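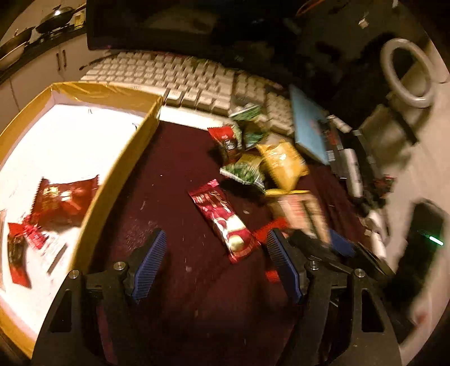
The ribbed blue finger pads on one of the hand-held grippers in the Jilidley trial, with snack packets waiting on the desk.

Ribbed pads come out ahead in Flutville snack-packet trial

2021-02-08

A small robotics group in Flutville has wrapped up the first stage of a gripper comparison, and the test objects came straight from the snack aisle.

The Jilidley project set out to learn which finger pads cope best with thin, slippery packaging. Two sets of pads went head to head on the same hand-held gripper: a smooth flat pair and a ribbed pair. Each set had 200 tries at picking up a wrapped snack from a cluttered desk and putting it in an open box. The ribbed pads managed 171 clean pick-ups, the smooth ones 138.

"I was hoping for a difference, but I didn't expect to see it so early in the day," said Kanyarat Yimyam, who leads the project. "The smooth pads are lovely on a rigid carton. Give them a puffy little packet with a shiny skin and it squirts out sideways like a wet bar of soap!"

Snack wrappers are a surprisingly tough assignment for a gripper. They crinkle, they flatten when squeezed, and the contents shift about inside. Most of the failures in both rounds came from packets lying flat on the mat, where the fingertips have very little to get hold of. A packet propped on something else – a keyboard, say, or another wrapper – was far easier, and both sets of pads did well with those.

All of the tries were done by hand. The operator holds the gripper, steers it to the packet and closes the fingers, while a camera mounted on the tool records the lot from behind the fingertips. Doing it this way let the group swap pads in a few minutes and try odd angles that would have meant a fair bit of programming on an arm. It also produced a tidy pile of material for later on. Counting the warm-ups and earlier sessions, the group now has 3,826 recorded grasps to work with.

The desk was left much as it would be on any working day, with the computer gear in place, and the packets were tipped out afresh and shuffled between runs. Yimyam was keen on that from the start. An earlier round last August used packets laid out in a neat row on a bare board, and she reckons the results flattered everything they tested.

"You'd look at those numbers and think the problem was solved," she said. "Then you try it on somebody's actual desk, with things leaning on other things, and you get a very different afternoon."

The ribbed pads did have a weak spot. On the longer snack bars they sometimes caught the crimped end of the wrapper and lifted the bar by that alone, leaving it swinging on the way to the box. Several were dropped like that. The group is now looking at a narrower rib near the tip, and the first samples have already been moulded in two grades of rubber.

Next up is the bit everyone has been itching for: mounting the same fingers on an arm. The Kaewsai, a light benchtop model, is on loan to the group until the end of the season, and it will be given the same jumble of packets and the same box. A second arm may join the comparison if the mounting plate can be sorted out in time. There is also interest from a group in Jaltavberg, which wants to run the hand-held version with its own local sweets and compare notes.

Yimyam plans to put the pad drawings and the full score sheets on the project page once the narrower ribs have had their turn. As for the test objects, the more battered ones are due to be replaced before the arm arrives, and she has asked for a few chip packets in the next lot.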